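Toy appeal opens for December parcels

1 October 2021

Families in Wasbridge are being asked to go through their children's bedrooms this month and box up soft toys that are no longer played with.

The Trumow Toy Exchange is collecting for its December parcels, which go to households across the district. Last year it gave out 603 toys, and 44 families have already put their names down for this round.

Organiser Gintarė Jaunzems said plush toys were the most requested item and the one the exchange ran out of first.

"Tip everything out on the bed and sort it there," she said. "One box per child is plenty. Please wash anything furry before you bring it in."

Toys should be clean, with all seams and eyes secure. Battery-operated toys cannot be taken this year – the exchange has no way to test them.

Boxes can be left at the Snorradóttir Street hall until 4 pm on weekdays. Gus Park is organising pick-ups for people who can't get to the hall, with a limit of 2 boxes per home.

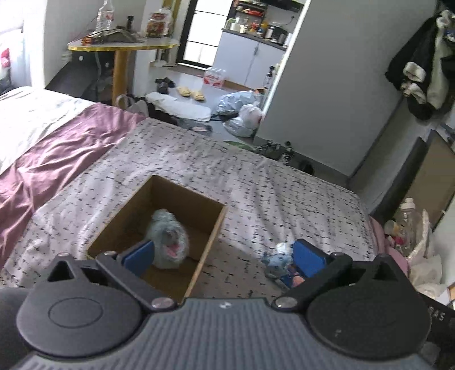 A plush toy in an open box on a bed.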